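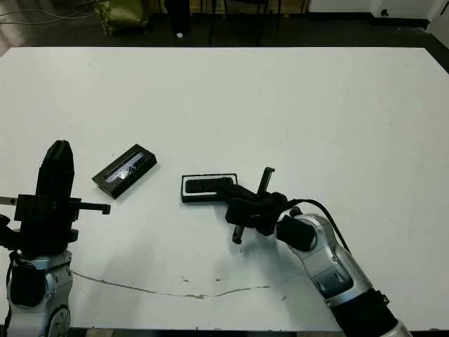
Stilleck Workshop Notes

Keeping a robot bench in order

These are the rules we keep for a two-arm bench in a small workshop. Most of them apply just as well to a single arm on a kitchen table.

The table top

Use a plain, light, matt top if you have the choice. Small dark parts show up well on it and it doesn't throw back glare from the ceiling lights. Scuffs do no harm. Wipe it with a damp cloth and a drop of washing-up liquid, then dry it before anything goes back on. Avoid spray polish, as it leaves the surface slippery and parts slide when the fingers close on them.

If you find a dark line on the top, run a fingernail over it. A pen mark can stay. A crack that catches the nail should be filled and sanded flat.

Setting out parts

Put out only what the job needs. Two small items on a large table is plenty, with enough space between them for a gripper to come down beside one without touching the other. Anything with a glossy face should be turned until it no longer reflects a lamp into the camera.

Mugs, phones and screwdrivers live on a side shelf. No drinks on the bench, lids or no lids.

Cables

Each arm needs enough slack at the wrist for a full turn and no more. Move the joint slowly through its whole range by hand, power off, and watch the loop. If it pulls tight or hooks over a finger, re-clip it. We check this every 30 days, and again after any knock.

Cables on the floor should run along the wall or under a cover strip. Bags go on hooks - a strap round a chair leg is an easy way to trip.

Before you switch on

Walk round the bench once. Look for loose screws at the wrist housings and nip them up with the right size key. Check that the stop button is within reach of where you will stand, then press it and make sure it works. Tie back long hair and take off lanyards.

While it is running

Keep hands off the table. If a part has rolled away, stop the arms first and then fetch it. One person holds the controls and says "moving" out loud before each start. Anyone else stands behind the line, which on our floor is 90 cm from the table edge.

Finger pads

Clean rubber pads with a barely damp cloth. Solvent makes them go hard. Change both pads on a gripper together, even if only one looks worn, or the grip will pull to one side.

At the end of the day

Park the arms clear of the parts, switch off at the wall and clear the top. Write any fault in the book by the door, with the time and which arm it was. The book is emptied into the main folder on 31 August.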